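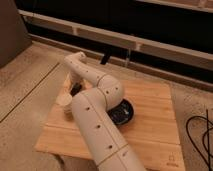
June, 4 pm. Second coat of the Brameck oil, thinned a touch more than Maribeth likes - she'll forgive me. Lovely smell, windows open all afternoon.

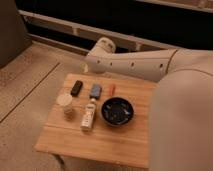
Small table, plank top, light honey color.

Sanded the Sevham offcuts at 1,000 and then 2,000. Casimiro swears by the last pass and I'm coming around to it!
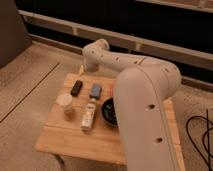
Same table, light floor.

Reda, please don't stack the offcuts before morning.

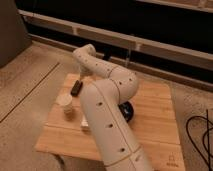

Still to do
Ask Wendy for 2 more rags and the good brush.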